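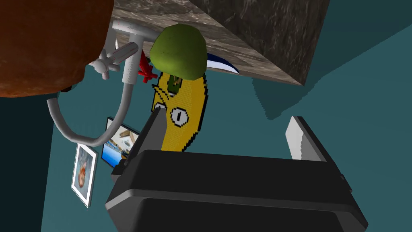
Workshop Tips > Buying & Budget

Pricing a first gripper arm? Do the sim first. Dump faucets, stone blocks, odd toys in there, see what the fingers have to get around. Costs a weekend, not a paycheck.

Then the list. Arm – Skondik or Moroz, get both quotes. Spare finger pads, $18 a pair, buy two. Cable clips $29. Set aside $100 for stuff you forgot, you will forget stuff. Clavholm shipping is slow so order pads frist. Check return terms befor March.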